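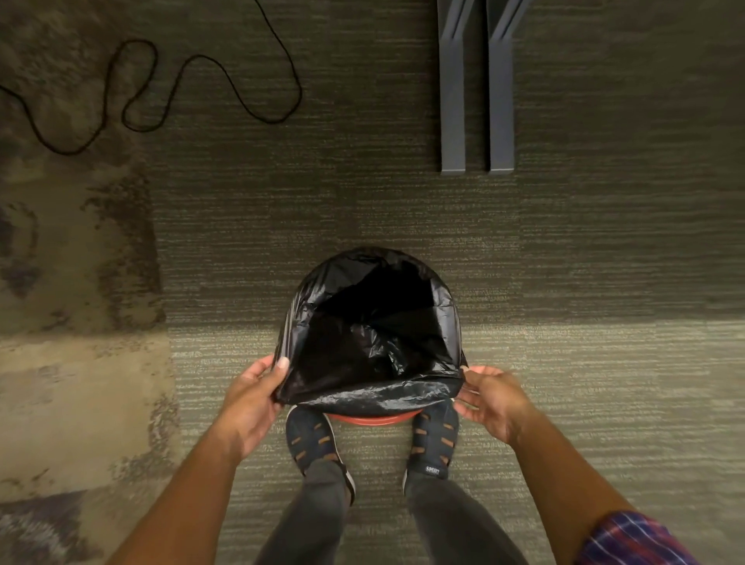 Put the bins back by the desks

Last August the council offices in Clakley took away every desk bin in the building. There had been 124 of them. In their place we got 3 sorting stations, one per floor, each with a row of lidded slots and a poster. The aim was less waste and a lower cleaning bill.

I think it was a mistake, and I say so as someone who sorts her rubbish at home without complaint.

The case for the change is that people think harder about what they throw away if they have to walk. Benoît Lefèvre, who wrote the plan, told us offices in Lins had done the same and recycling had gone up. Perhaps it did there. On my floor people now keep a carrier bag hanging from a drawer handle and empty it on Thursday, all in one go, into whichever slot has room. Apple cores sit overnight. Tea bags go in the paper.

The saving is also smaller than it looks. Changing a liner takes a few seconds. The contract still pays for the same 18 hours of cleaning a week, and some of that time now goes on picking cups out of the wrong slot.

A small bin beside a desk is a cheap thing that works. If the worry is mixed waste, give each pair of desks one bin for rubbish and one tray for paper, and leave food waste to the kitchens. The Jimville office kept that arrangement and I have not heard of anyone there asking to lose it.

The plan is up for review next month. I have asked for the old bins to be brought up from the basement before anyone pays to have them taken away.

Shiuli Ekanayake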